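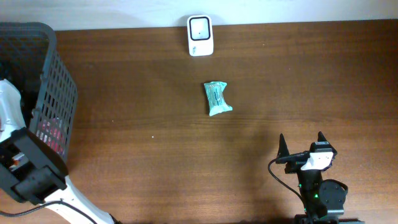 Sanaa Ouali asked whether the meeting could start with the table, as she had to leave by 8:15 and it was the item she cared most about. Everyone agreed and the order was changed.

Gurmont House – minutes of the July house meeting
Held in the common room, 7:30 p.m.

Present: Caroline Odera (chair), Mafalda Frade (minutes), Nabil Hijazi, Laurinda Bragança, Sanaa Ouali
Apologies: none received. Room Seven is empty until the new tenant moves in.

1. The common room table

Sanaa said that the table gets used as a shelf. When she comes down in the evening to work she has to move other people's things before she can open a laptop, and then she doesn't know where to put them. She has been putting them on the window ledge, and twice that led to somebody looking for something in the wrong place.

Laurinda said she is probably responsible for a good part of it. She unpacks at the table when she gets in because it is the first flat surface past the door. She is happy to change but would like there to be a place for things that are waiting to go upstairs.

Nabil said that was supposed to be the job of the dark gray basket. Caroline agreed that this was the idea when the basket came in, but it was never written down and people who moved in later had no way of knowing. Nabil also thought the basket fills up because there is no rule for emptying it.

There was a discussion about whether the basket should be on the table at all. Sanaa would prefer the floor. Caroline pointed out that things on the floor get kicked, and that when the basket was on the floor in the spring nobody looked in it. Laurinda suggested leaving it at the left end of the table, where it takes up the least useful space. Sanaa accepted this for a trial period, provided the rest of the table is kept clear.

Agreed:
The basket stays at the left end of the table until the next meeting.
Small things left on the table after 9 p.m. may be put in the basket by anyone. No need to ask first.
Larger things (bags, boxes, coats) go on the bench in the hall.
The basket is emptied on the first of the month. Mafalda will do it the first time and send a message the night before.
Food does not go in the basket, wrapped or not.

2. Small packages and wrappers

Mafalda said that small wrapped things are the hardest to deal with when clearing up. She gave as an example the little package in pale teal-green plastic that was on the table. She did not want to throw it out and did not want to open it. Wrappers that look empty sometimes still have something in them, and crumpled plastic makes it hard to tell.

Nobody present claimed the package. Caroline will ask in the group chat.

Nabil proposed that anything small and wrapped is treated as belonging to someone until the basket is emptied, and after that it can go. Laurinda asked for a bit longer for people who are traveling. After some back and forth the meeting settled on one extra week in a paper bag in the hall closet, labeled with the month.

Agreed as above. Mafalda will find bags.

3. White device by the wall

Laurinda asked if the small white device standing at the back of the table could be moved while she wipes down. She has been cleaning around it because she was not sure. Nabil said picking it up for a minute is fine, as long as it goes back against the wall in an upright position, and that it should not be wiped with a wet cloth.

Sanaa asked whether it could live somewhere else for good. Nabil would rather not move it before the fall. To be looked at again then.

Action: Nabil to put a note about it on the inside of the closet door, with the rest of the house instructions.

4. Care of the tabletop

Caroline reported that she had asked Zerouali for a price on refinishing the top. They quoted 225 dollars if the work is done here and the room is free for two days. The price does not include moving the table. She has the quote in an email and will forward it.

Nabil felt this was a lot for a table that everyone agrees is in decent shape. He would rather oil it ourselves. The hardware store on the corner sells a wood oil called Mutisow and he thinks one can would be enough, with some left over for the bench. Caroline asked whether oil is right for this finish. Nobody knew. Laurinda thought it would be safer to try it underneath first, on a patch that doesn't show.

Sanaa said she would support either, but her main concern was crumbs. She doesn't mind a mark or two in the wood – she does mind putting her sleeve down on somebody's toast. She asked that people wipe the table after eating, including when it looks clean.

The house fund stands at 79 dollars after the light bulbs and the new mop, so the Zerouali quote could not be paid this month in any case. Caroline noted that if each of us put in a little extra until October there would be enough. There was no strong wish to do this.

Agreed:
No refinishing for now. Caroline will thank Zerouali and tell them we may come back.
Nabil will buy one can of Mutisow and test it on the underside. He will report back before doing the top.
Whoever eats at the table wipes it, with the grain, with a damp cloth and then a dry one. Cloths are in the second drawer. The yellow ones are for the floor and should not be used.

Laurinda asked that coasters also be used. Agreed. There used to be a set of six and she can find only two of them. Please check your rooms.

Sanaa Ouali left the meeting at 8:15.

5. Wall behind the table

Caroline said the wall should be repainted at some point. The paint is off-white and there is part of a can in the basement, but she doesn't know if it has kept. Mafalda offered to open it and see. If it is good, the section behind the table could be done at the same time as the oiling, when the table will be away from the wall anyway.

Nabil asked that nobody start on this while he is testing the oil, as he would like to keep dust off it. Noted.

6. Room Seven

The new tenant has asked for a move-in on the 13 of the month, in the afternoon. Caroline will be home and can hand over the keys. The deposit for the front door key and mailbox key together stays at 100 dollars, same as for everyone else.

Laurinda asked that the common room be left tidy for that day and that the basket rules from item 1 be included in what we hand over. She would like them on one page. Mafalda will write this up from the minutes. Nabil said to add the trash days too, as that was the thing he got wrong for his first two months.

The hook in the bathroom that belongs to room Seven needs its label replaced. Laurinda will do it.

7. Other matters

Laurinda has two chairs from her sister that she could bring, if wanted. They are lighter than ours and don't match. The meeting was in favor of one. She will bring whichever is the less wobbly.

Nabil asked who has been turning the heat off in the hall. It was Caroline. She will stop doing so once the weather turns, and until then it stays off.

Mafalda asked that anyone with a point for the next agenda send it by message in advance. The sheet on the refrigerator has been full since May.

Actions

Caroline: ask in the chat about the teal-green package; forward the quote and reply to Zerouali; keys for the new tenant.
Mafalda: empty the basket on the first; paper bags; check the paint in the basement; one-page sheet for room Seven.
Nabil: note on the closet door; buy and test the Mutisow.
Laurinda: label for the hook; one chair.
All: look for the four missing coasters.

The meeting closed at 8:50 p.m. The next one will be in September, same place, 7:30 p.m. Laurinda will take the minutes.

Corrections to Mafalda, please, before the end of the month.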